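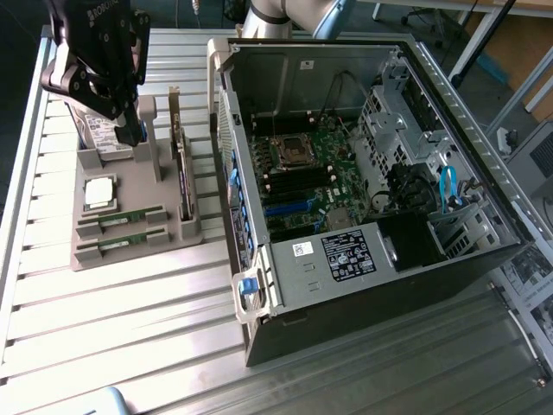 Before we sign for a second cell

The purchase request for a second robot bench is back on the agenda for February, and I have been asked to say where I stand. I'm not against it. I am against buying it on the strength of the quote as it now reads.

Kitberg's proposal covers the arm, the gripper, a bench and two days of setup. It leaves out nearly everything that ate our budget the first time. Anyone who was here for the Fuston cell will remember that the printed trays weren't in the plan at all. We now have a separate tray layout for each family of desktop we handle, and every one of them went through several versions before the processor sat where the program expected it. Genivaldo Fontes kept a log of his hours on trays and fixtures and it came to 94. At no point did those hours appear on an equipment line. They came out of the refurbishing floor, where we were already short.

The sales sheet says "handles standard desktop towers." I'd like to know whose standard. Drives, memory and cards come out of a case at different angles and with different amounts of cable in the way, and the makers move the latches from one model to the next. A person looks and adjusts. Our cell needs a new routine, and somebody has to write it and then stand next to it for a while.

Lurdes Barreto went through the intake records for the Mosoris contract and found 511 towers that matched a layout we already have, out of 1368 received. The rest went to the hand benches. That is well under half, and the proposal in front of us assumes the second cell will be busy all day. With what? If we can't fill the first one, a second one gives us two benches waiting for the same machines.

Kitberg's answer is that more layouts will bring more matches. Maybe so. But then layouts are what we should be paying for, and they cost a good deal less than an arm.

Things I want in writing before anyone signs:

Spare fingers for the gripper, with a price and a delivery time. We waited almost 30 days for the last set.

Who pays for new routines after the setup visit, and at what hourly rate.

Whether the Zwane software license covers two cells or has to be bought again. I have asked twice and got a brochure both times.

A trial on our own machines, picked by us from the intake shelf on the morning of the visit. The demo units they bring are very clean.

A figure for what happens to the line when the cell is down. Last time we put zero in that box.

Lurdes thinks I'm being hard on them and that prices will go up if we wait. She has the spreadsheet and will send it to anyone who wants to check her math or mine. Genivaldo would take one more person on fixtures over another arm, and has said so to anybody who stops at his bench.

Comments on the request go to Lurdes, and please put the tray hours in if you kept track of yours.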